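August, by the Getau blog desk

Paper cup season is back, and I could not be happier! I picked up a sleeve of these yellowy-tan ones on my last run to Drenmont (354 in the box, so no shortage for a while), and the first thing I did was clear the big table by the window and play with a few of them.

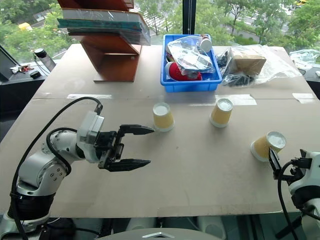
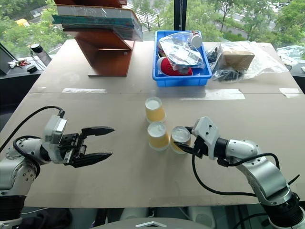
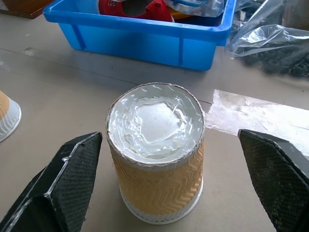
Three cups on the big table, with a closer look in the last shot.

I love the zigzag ridges on the sleeve – they feel so good in the hand, and you can carry coffee without doing the hot-finger dance. Next up is stacking. My record is a pyramid 4 cups high, and I want 6 before the month is out. If you have a trick for keeping the bottom row from sliding, please tell me!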